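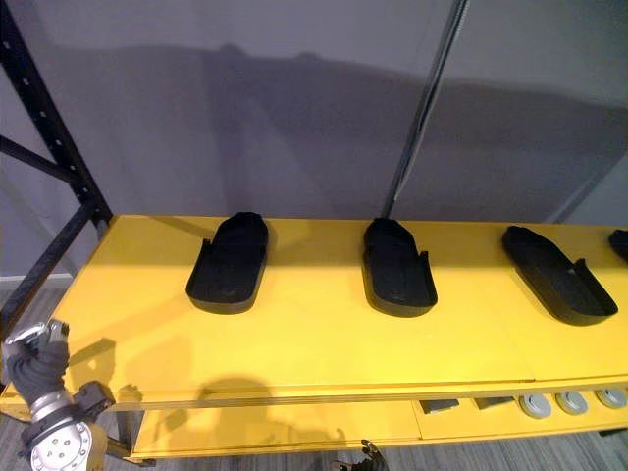

Black shoe-shaped trays on a yellow shelf.

Kamran Esfahani would like it known that he asked for a building. He has asked for one in writing, by phone, and once across a buffet table from a deputy health director who was trying to reach the potato salad. What he has is the old ticket hall at the Gradgate ferry terminal, a heating system with two settings, and a form that begins by asking new arrivals for their home zip code.

"They've been at sea or on a bus for days, they don't know what town this is, and we open with the zip code," he says. "I've asked if we can move it to page two. I was told page two is full."

Esfahani is the head nurse at the Drurley arrivals clinic, where people brought ashore by the patrol boats or sent on by the inland shelters get their first health check. The clinic opened in September, with a promise from Miteden County that it would handle 70 people a week. In its busiest week so far it handled 461.

He doesn't dwell on that week. He was on shift for most of it, and says he remembers chiefly the photocopier.

"It died on the first night. So we had nurses copying vaccination records by hand, in three alphabets, from paper that had been folded up in somebody's sock. The technician came out eventually. He told us we'd been overusing it."

We are talking in what used to be the lost property office, which still has its counter and still, every so often, gets a visitor asking about an umbrella. Esfahani sends them down the road to the bus station. He has no idea if the bus station has their umbrellas.

What a check involves is less dramatic than people imagine, he says. Temperature, blood pressure, a chest X-ray for anyone over fifteen, a conversation about medicines. The conversation takes the longest. People have often been separated from their pills, or were given pills by someone along the way and never told what they were.

"A man showed me a tablet and asked me if he should keep taking it. He'd been taking it for weeks. I looked it up and it was for dogs. He was in excellent shape, I should say."

The county's critics have complained at public meetings that the clinic is a health risk to the town. Esfahani has been to those meetings. He sits near the back and brings a sandwich.

"What I mostly treat is blisters, dehydration and bad teeth. You can't catch a bad tooth. I said that into the microphone and a lady asked me if I was sure."

Was he?

"I told her I'd look into it."

The man who signs off on the clinic's spending is Mojtaba Hosseinzadeh, the county's emergency services coordinator, who joins us halfway through with a folder under his arm and the look of someone who has been told there would be coffee. There is coffee. He takes one sip and puts it down for the rest of the hour.

Hosseinzadeh came over from the roads department, and he says so early, as if to get it out of the way. He is proud of having got the X-ray unit, which was bought used from the Mohammadi clinic upstate and driven down overnight. He is less proud of the contract for cots, which were delivered on time and turned out to be intended for summer camps.

"They're 46 inches long," he says. "The catalog had a picture of one with nothing next to it, so there was no way to judge."

"There was a number," says Esfahani. "The number was next to it."

"There was a number," Hosseinzadeh agrees.

The cots now go to the younger children, and the adults have proper beds borrowed from the college. The college wants them back by spring. Hosseinzadeh says talks are going well. Esfahani studies the ceiling.

On the question of money the two men are closer than they first let on. The state pays for the first nine days of a person's care, after which the bill passes to the county, which has budgeted for people to be gone by then. They often aren't. The onward transport is booked by a different agency, whose office closes at four and keeps its own list, and a missed call can mean another weekend in the ticket hall.

"I've got no complaint with anybody over there," Hosseinzadeh says. "I'd like to meet one of them someday."

I ask what they would do with more money. Hosseinzadeh opens the folder, finds the page, and reads out a figure for staffing, another for interpreters and a third for drainage in the parking lot, on which he talks with real feeling for some minutes. You can take a man out of the roads department.

Esfahani wants a dentist. One day a week would do it, he says, and he has found one who is willing, retired and bored, living up the hill. Her license lapsed last year and the renewal has to go through the capital. He rings every Monday to see how it's coming along. They have started to recognize his voice.

"They're very friendly. They ask about the weather down here."

He has been offered other jobs, including one at a hospital with carpet in the offices. He thought it over for a weekend. His wife was in favor. On the Monday he came in to find that the night shift had talked the heating into a third setting, lower than the other two but steady, and he has put off answering the hospital's letter.

The county board takes up the clinic's winter budget next month. The meeting starts at seven, and Esfahani will be near the back. Egg salad, he thinks, unless there's ham.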